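Am Dienstag habe ich endlich das Stickbild fertig bekommen, an dem ich seit Mai sitze. Ein Distelfink auf einem Zweig, kaum größer als meine Handfläche, und er hat mich trotzdem fast den ganzen Sommer gekostet! Die Vorlage stammt aus dem Kurs von Inmaculada Marín in Skokow, die uns dort zwei Tage lang beigebracht hat, wie man Farben ineinanderlaufen lässt (einfädig, immer einfädig, ich träume schon davon).

Verbraucht habe ich 14 Farbtöne, allein für den Flügel waren es gefühlt alle. Das Gelb hat mich wahnsinnig gemacht. Erst zu grell, dann zu grünlich, und beim dritten Anlauf habe ich bei Trelholm ein Strängchen bestellt, Nummer 184, ein warmes, leicht staubiges Gelb. Das war es dann. Falls jemand die Garne kennt: Die 69 daneben sieht auf der Farbkarte fast gleich aus, ist auf dem Stoff aber viel kühler.

Raymonde Beaulieu hatte mir geraten, den Umriss zuerst mit Spaltstich zu legen und dann darüberzusticken. Ich war skeptisch und habe es am Schwanz ohne versucht – na ja, der Schwanz wurde wieder aufgetrennt. Mit der kleinen Kante darunter liegt der Rand viel sauberer, vor allem am Bauch, wo die Stiche die Richtung wechseln.

Der Rahmen fehlt noch. Ghislain Penner meint, dunkles Holz, ich hätte lieber etwas ganz Helles, und das Passepartout muss ich auch noch zuschneiden lassen. Bis dahin hängt der Fink mit einer Wäscheklammer am Regal. Als Nächstes kommt wohl eine Mohnblüte dran, der Stoff liegt schon bereit, nur vor dem Rot habe ich ein bisschen Respekt. Wer einen guten Tipp für die Schatten hat, schreibt mir bitte in die Kommentare!
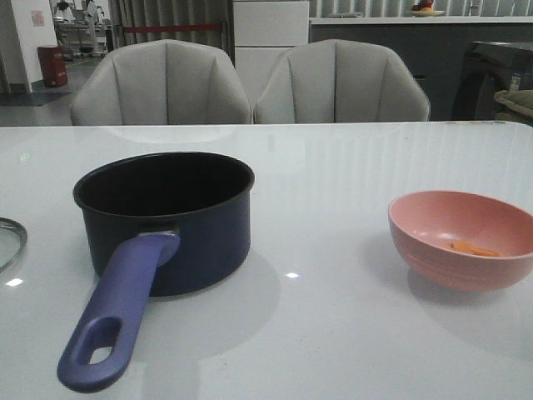
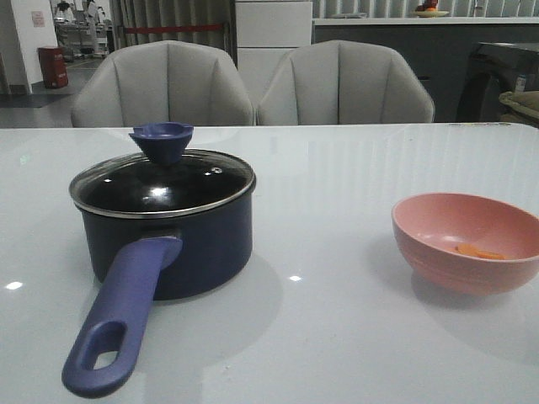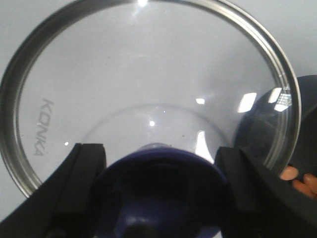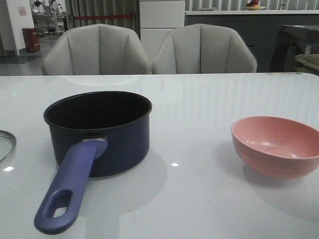
Letztes Bild: kleiner dunkler Topf mit langem Stiel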